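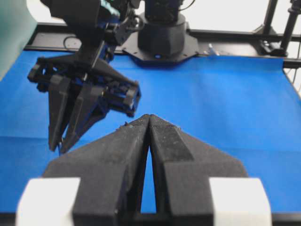
Week 4 -- Setting up a work surface and backdrop

Notes from the morning session, typed up fast, sorry for the state of them. Killian Deschamps has the paper copies if you want one.

Last week: light. This week: what goes under and behind your things. Most of you skip this and then spend an hour trying to fix it later.

The surface
- One flat colour. Strong colours are fine (blue, red) if your things are pale or dark. Not if they're the same colour, obviously.
- Wipe it. Then wipe it again. Dust shows far more on black things than on anything else.
- Clear everything you don't need before you start. Cups, phones, tape.
- Matt beats shiny. Shiny gives you the window back.

The backdrop
- Cloth or paper both do. Cloth folds, paper creases. Folds can be steamed out, a crease in paper is there for good.
- Soft upright folds are alright if they're well behind the work. Bernadette Guillot likes them, I don't much. Up to you.
- Hang from the top and let it drop. Leave it overnight if you can.
- Greens and blue-greens sit quietly. They go darker to one side if your light comes from the other, so check both ends.
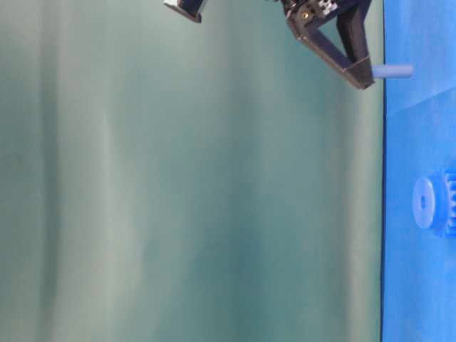

The join
Where cloth meets table you get a line. Two choices: hide it with a curve (one long sheet, no corner) or keep it and make it straight. A wobbly join is the worst of both. Pull the cloth tight along the bottom, clip it below the table edge, look at it from where you'll be working and not from above. Thin dark seam is fine.

Costs, as someone asked: the Olaniyan cloth is 900 for the short roll, the long one is 2,975 and the department wont pay for it. Offcuts are 100 each from the Dokcombe store, ask for Huguette Arnaud.

For next time
- Set up 2 surfaces, same object, different colours. Write half a page on wich one works and why.
- Read the Sademen handout, the first part only.
- Bring your own clips. Ours keep walking.

Room is open until 6 pm. Fold the cloths loosely and put them back on the shelf by the door.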